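Stop Choosing Grippers with a Wooden Block

Most gripper comparisons I read are tests of how well a gripper picks up a wooden block. The block is 40 or 50 millimetres on a side, it sits square to the arm, and it gets lifted and put down until the author has a success rate in the high nineties. Then the same is done with the next gripper, which also scores in the high nineties, and the article ends with a table in which everything is good.

I have written a couple of those tables myself. I would like to argue against them, and in favour of cloth.

We bought our last two sets of jaws on the strength of block tests. The first came from Imlow, the second from Trolirex, and both are two-fingered servo grippers that bolt to the end of a small desktop arm. On blocks there was nothing between them. The Imlow lifted 100 out of 100. The Trolirex lifted 100 out of 100 as well, a little more slowly. If we had stopped there we would have picked the cheaper one and gone home.

Then we gave them a piece of slippery fabric and the two products came apart at once. Over the whole trial we logged 2,131 grasp attempts on cloth. The Imlow took 1,060 of them and the Trolirex the rest. The Imlow jaws close hard and close flat, and on a single thin layer they squeeze the cloth out sideways before there is any grip on it. The Trolirex fingertips have some give, so they trap a pinch of material and keep it. On a thick fold the order was reversed, and the softer tips let the weight of the cloth drag them open.

None of that can be seen with a block. A block has one shape. It doesn't slide out, it doesn't change when you touch it, and it doesn't care if you come down three millimetres too far to the left. Cloth does all of these things and does them differently every time, so a gripper has to cope with being slightly wrong. In a real job it is going to be slightly wrong all day.

The usual objection is that cloth is unfair. No two starting heaps are alike, so how can two grippers be compared? I take this seriously, and it was my own excuse for years. But the answer is an old one, and it is to run more attempts. If each gripper meets a few hundred different heaps, the luck evens out. Laying the cloth out in the same neat way each time only brings the block back in another form. We drop ours from hand height and start wherever it lands.

A second objection is that a bad result on cloth may be the fault of the camera or the controller. That is true, and I think it counts in favour of the test. We changed controllers halfway through, from the Minja board to the Vumolard, with the same jaws and the same fabric. Failed grasps in a matched run fell from 76 to a number I would be happy to show a customer. The Minja was sending its close command late, and by the time the fingers met, the arm had already begun to rise. On blocks this had never cost us a single lift. We had been running a faulty setup since January and every block test had told us it was fine.

Two arms make the case stronger. One arm can pick a cloth up, but to spread it, or fold it, or put it in a basket without leaving half of it hanging over the side, you want a second. The two grippers then have to be good at different moments. One holds while the other lets go and looks for a better place. A gripper which is excellent at grabbing and poor at releasing will ruin this, as satin-like material tends to cling to the fingertips and follow them up. Release hardly ever appears in a comparison. I would put it in the first column.

Cables also deserve a line in any review and rarely get one. A gripper with a stiff lead coming out of the top will pull on the wrist at full reach, and a loose loop can catch on whatever is standing nearby. Leave the lead as it would be in daily use and count the snags.

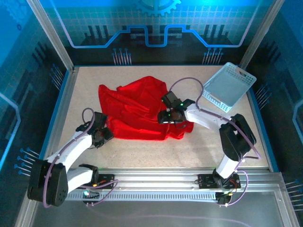 What I would ask of reviewers

Use one shiny fabric and one dull one. Report thin layers and thick folds separately, as a single average hides the only thing worth knowing. Count releases as well as grasps. Say which controller was used and how late its commands arrive. Let the test run long enough for the fingertips to wear – ours began to behave differently one Saturday, well after we thought we had finished.

Keep the block if you like it. It is a fair way of checking that the bolts are tight and the servos turn the right way. I still use one for the first five minutes after fitting a new gripper, and then it goes back in the drawer.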